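The Trornulham Gauge
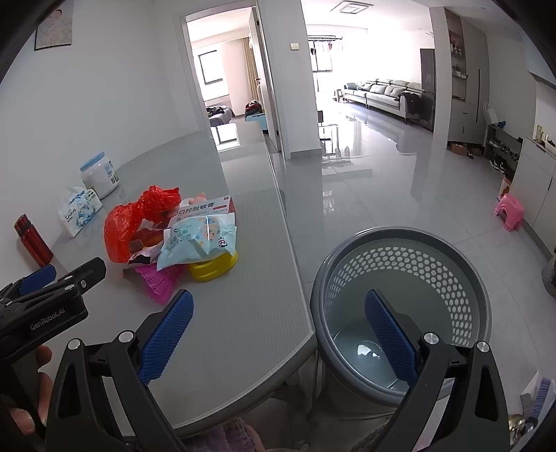
The grey table and the basket beside it.

Shazia Usmani read the gauge at 19 minutes past the hour, as the contract required, and wrote the level in the column headed Observed. The column headed Expected had been filled in by Brirance before she was hired. The two figures had agreed since August.

The reservoir at Trornulham held water for 3000 households. Its level ought to have fallen overnight and risen after rain. It did neither. She changed the float, then the cable, then the battery. The level stayed where Brirance had said it would.

She telephoned Fermín Lucero at the Revero office.

"Is the valve open?" he asked.

"Fully."

"And the outflow?"

"2000 litres a minute."

"Inflow?"

"None. The stream is dry."

He was quiet for a moment — she could hear him turning pages. "Then the reading is correct," he said. "It matches the sheet."

After the call she took a pencil and altered one entry in the Expected column, for the next morning, lowering it by 4 centimetres. She initialled the change and locked the hut.

At dawn there was a dark band of wet stone along the dam wall. She measured it twice. Then she sat on the step and sharpened the pencil.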